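Inicio > Publicaciones > Ferias y exposiciones > Artículos

3. El calendario del expositor itinerante y sus pausas

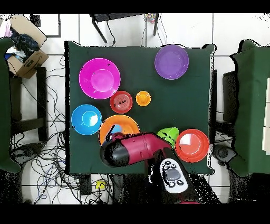 Figura 1. Platos y cuencos de plástico de varios colores sobre un mantel verde oscuro.

Quien haya pasado una temporada de feria en feria sabe que los días sin montaje pesan tanto como los otros, y quizá por eso nos sorprendió (gratamente, hay que decirlo) lo poco que la bibliografía se ha ocupado de ellos. En esta sección nos detenemos en las pausas del calendario, es decir, en los intervalos entre el cierre de una muestra y la apertura de la siguiente, tal como los vivieron los expositores que tuvieron la amabilidad de abrirnos sus agendas.

El corpus reúne 2.898 anotaciones de agenda, de las cuales 1.317 corresponden a jornadas sin feria. Proceden de nueve empresas pequeñas, casi todas de artículos para el hogar y regalo, que coincidieron en abril en el salón de Endstead. Dos de ellas, Dovus y Jakab, comparten furgoneta y almacén desde hace años, y sus agendas se leyeron juntas, con mucho gusto y bastante café, siguiendo el procedimiento que Pintér propuso para los libreros ambulantes.

Lo primero que llama la atención es que la pausa rara vez se anota como descanso. Se repasan tarifas, se escribe a los clientes que dejaron tarjeta, se reparan las patas del mostrador. En el caso de Dekero, el intervalo más largo se dedicó casi por entero a rehacer el catálogo, tarea que su responsable nos describió con un cariño que ojalá pudiéramos trasladar a una tabla. La distancia hasta la siguiente plaza también cuenta: cuando queda cerca de casa, las anotaciones se vuelven más breves y, nos atrevemos a decir, más alegres.

Comentarios

Máté Pintér: Gracias por la mención, me ha hecho mucha ilusión. ¿Incluisteis los días de viaje entre las jornadas sin feria?

feriante_del_norte: Lo del mostrador, tal cual. El mío lleva tres temporadas cojo.

Lucía: ¿La sección 4 está ya disponible? No encuentro el enlace.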